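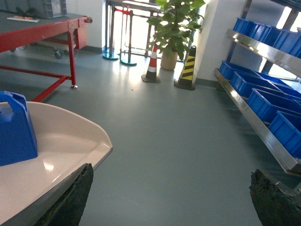
4.2 Why people stayed for the talk

I'll admit I went into this part of the study expecting the post-film discussions to be the dull bit. I'd sat through plenty of them in my own student days (one microphone, a long silence, then a man with a statement) and I assumed the Brondari audiences would be grabbing their coats as soon as the credits started. So the first night in Stanthorpe was a pleasant shock! Most of the hall stayed put, and the person working the urn had to be asked to keep the noise down.

We collected 161 questionnaires over the April season, and the bit I kept coming back to was the open question on the second page, "What made you stay or leave?" Eun-ji Lim and I coded the answers separately and then sat down together to argue over the ones we disagreed on, mostly the very short ones. "Had a lift" could be a reason for staying or a reason for going, depending on who was driving. We ended up with four groups of reasons: curiosity about the filmmaker, wanting to hear what the neighbours thought, some personal link to the subject, and plain practical stuff like parking, kids and the last bus.

I had expected curiosity about the filmmaker to come out well ahead. It did at the opening film, where Mircea Crăciun was there in person and very funny about his years of trying to get permission to film inside a labour court. For the other screenings, though, people wrote far more about each other. One respondent said she'd lived across the road from a fruit grower for most of her life and had never heard him talk about the pickers' huts until that night. Another just wrote "wanted to see who'd get cross". Fair enough.

The film that got the longest discussion was Dobre, a slow documentary about seasonal workers and the people who rent rooms to them. As Figure 3 in the previous section shows, it drew one of the smaller crowds of the season, and I think that helped. Nearly six in every ten people who filled in a form that night said they'd spoken up or had wanted to, and you could hear it on the recording, with people talking over the top of one another and Jayson Dela Peña, who was moderating, more or less giving up on the order of hands.
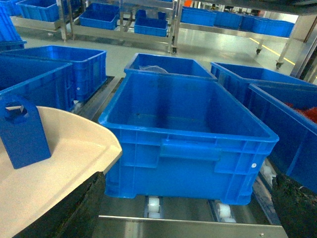 Seating mattered more than I'd have guessed, too. At the Kusik, the seats are fixed and rake down to the screen, so anyone asking a question ends up talking to the backs of heads. The Stanthorpe hall has loose chairs, and after the film people dragged them round to face whoever was speaking. I don't want to lean on this too heavily, as we only had two venues to compare and they differ in all sorts of other ways (bar, heating, average age), but Sorin Lungu found much the same thing in his interviews with the projection staff, and he hadn't seen my notes at that point.

A word on who's missing. The forms were handed out at the end of the discussion, so the early leavers are badly under-represented, and those we did catch at the door were a cheerful lot who didn't mind being held up. Darius Vasiliu suggested leaving cards on the seats before the film, and we tried that once, but most of them came back as bookmarks or with shopping lists on them. I also suspect the practical reasons are undercounted. People seem a bit embarrassed to write that they left a film about forced eviction to get to the servo before it closed, and a couple of them told me as much in the car park without putting it on paper.

The interviews in 4.3 pick up some of those early leavers, whom I rang afterwards using the numbers they'd given at the box office.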